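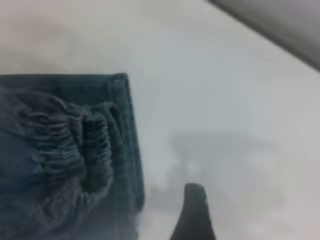 Working next to a folding arm: tips from our laundry room

By the workshop desk, Stellitz Textile Care
Last updated: December

In our hall we wash and fold work clothes for other firms. Since spring, one of the folding tables has an arm from Gruluno. Before, each of us folded almost 1000 pieces in a week. Now the arm takes the plain ones and we take what is left, so the work of the hands has changed. These are the things we learned.

Elastic cuffs first. Denim trousers with a gathered cuff do not lie flat like a straight hem. Pull the cuff once to its full width, let it go, and lay the leg with the side seam straight. The gripper has an easier start at a seam edge than in the wrinkles.

Keep the table one pale color. We had a blue cover before, and blue trousers on it gave us many stops.

Empty the pockets before the table. A person feels a pen through the cloth, but the arm folds it in.

Do not correct a fold while the arm is moving. Press pause, wait for the green light, then put your hand in. This was the hardest habit for those of us who folded many years.

Change places every two hours. Feeding the arm is lighter for the shoulders, but it is dull and the eyes get tired. Two colleagues asked to go back to ironing, and they could.

Write down the stops. In the first month we had 13 in one shift, mostly from cuffs and drawstrings. With the paper list we could ask for a slower speed for trousers, and we got it.

The piece bonus is also different now. It is paid for the whole table, the arm included. Ask about this before the machine comes, it is more difficult after.

Shares: 1697
Comments: 13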